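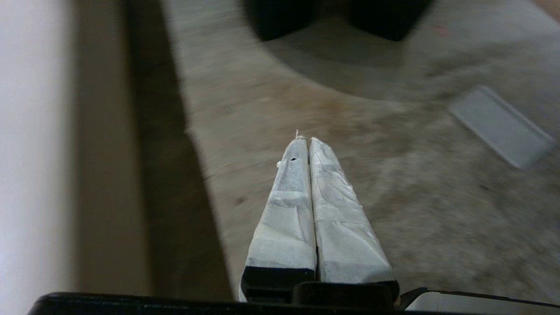

Abb. 2: Mit Band umwickelte Finger, geschlossen, vor Betonboden.

Werkstoffe und Oberflächen, Teil 3: Umwickeln schlanker Körper

3.1 Gegenstand
Behandelt wird das Umwickeln sich verjüngender Körper mit hellem, papierartigem Band. Die Wicklung verändert Reibwert und Kontur und ist als Verschleißteil anzusehen.

3.2 Überlappung
Bei konischen Körpern wird vom breiten Ende zur Spitze gewickelt. Jede Lage überdeckt die vorige um mindestens 20 % der Bandbreite. Die Überlappungen zeichnen sich als Querlinien ab (Abb. 2, links etwa auf halber Höhe). An der Verjüngung läuft eine Bandkante länger als die andere, der Überschuss legt sich in Falten. Vgl. die gebogenen Falten in der oberen Hälfte rechts.

3.3 Schadensbilder
a) Loch: örtlich begrenzte Öffnung im Band, Abb. 2 links nahe der Spitze.
b) Ausfransung: Faden oder Faserklümpchen an Kante oder Spitze, Abb. 2 links.
c) Randschaden: ungleichmäßige, leicht ausgerissene Außenkante, Abb. 2 rechts.
Aus der Form allein ist die Ursache nicht abzuleiten. Zu a) ist im Protokoll die Lage anzugeben, zu b) die Länge des freien Fadens.

3.4 Erneuerung
Altes Band vollständig abziehen, Klebstoffreste entfernen, neu wickeln. Überkleben ist im Praktikum nicht zulässig. Das Bandende liegt nie an der Spitze. Sichtprüfung nach 100 Zyklen, Protokollblatt Besari, Spalte 3.

Aufgabe bis Dienstag: Schadensbilder aus Abb. 2 in das Protokollblatt übertragen.

Kommentare

Mamska: Gilt die Überlappung auch für den zylindrischen Teil?

Greer Baxter: Ja, dort mit konstanter Steigung.

Bhutto: In 3.4 fehlt das Lösemittel.

Halteo: Steht in Teil 2.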